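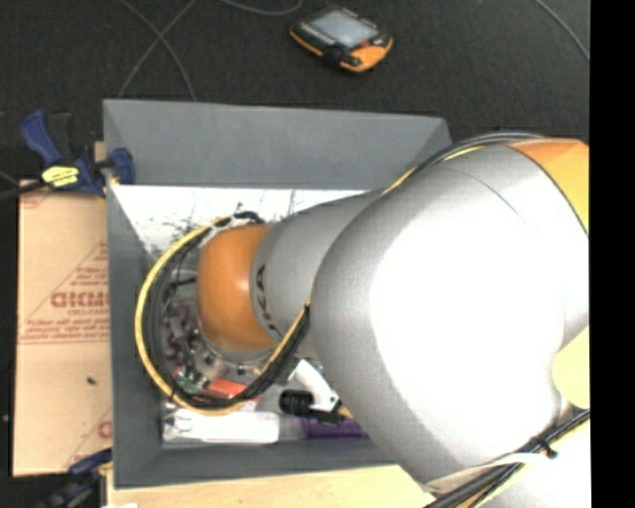 Nhi Chu wrote back before lunch that the loss figure had to be wrong, that no multimode patch cord of that length eats so much light, and could I please check the launch end before blaming the fiber again. Fair enough! I'd already blamed the fiber twice.

2 min read

So, the log so far. We're sending a source through a large-core step-index fiber, wound on the Kinnear mandrel, and reading the far end with the Giltix power meter. I'd expected a small drop after winding. What I got was a reading that sagged every afternoon and crept back up by morning, which made me think of room temperature, and then of the lab next door, and then of going home.

First try: cleaned both connectors, looked at them under the scope. One had a smear near the core, so I was briefly very pleased with myself. Cleaned it, reconnected, same sag.

Second try: swapped the patch cord for one from the Gumdale drawer. Same again, and now I owe Nhi an apology about the fiber.

Third try: left the source running with the fiber out of the way and the detector right in front of it. Flat as you like from 9 a.m. until I got bored. The source is fine, the meter is fine (I did check it was set to 800 nm, because I've been caught by that one before).

That leaves the launch. Euan Pollock suggested the mount was drifting sideways, so the spot slides across the core and we fill a different set of modes as the day goes on. The higher ones leak out at the bends and the power drops, even with nothing wrong in the fiber itself. I tweaked the horizontal screw at 3 p.m. and the power came straight back - lovely - then it wandered off again within 2 hours.

What I've done since: moved the mount off the thin plate and bolted it directly to the table, and wrapped 6 turns of the input end around a small post as a mode scrambler. It costs us some light but the reading looks a lot calmer. I'm logging it overnight in Memoler under "launch drift", so please don't rename the folder, Thibault!

Still open: I'd like to borrow the stiffer mount if Onni is done with it. Ticket stays on my name until I've seen a full afternoon without the sag.

Contact the optics help desk | © Optics help desk | Back to top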